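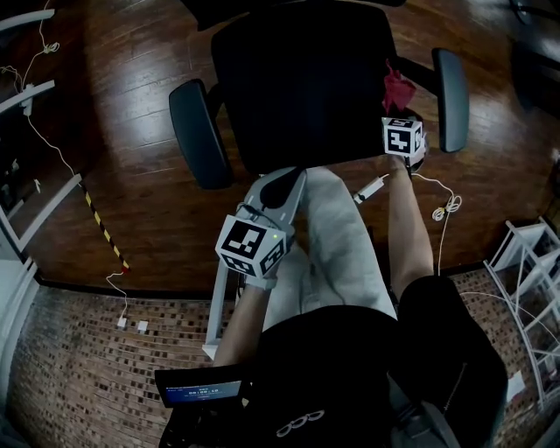
According to one reader who wrote after our February issue, the coastal path at Achterberg should be walked from north to south, and those who do it the other way have missed the best of it. The letter argued that the wind is kinder and that the lighthouse at Luvero then stays in view for most of the afternoon.

The regional trail office takes no position on the matter. Its guide gives the full distance as 63 miles and divides it into 11 stages, the longest of them the 20 miles between Vinari and Luvero. Walkers may begin at either end. Permits are issued at both trailheads and must be carried at all times.

Last season the office recorded 3157 overnight stays at the shelters. Most were at Vinari, where the path drops to the beach and can be crossed only at low tide. Tide tables are posted at the shelter door – visitors are asked to consult them before setting out.

The section above Wotier remains closed for cliff repairs. A marked inland route through the pine forest adds one hour and rejoins the coast at the old ferry landing.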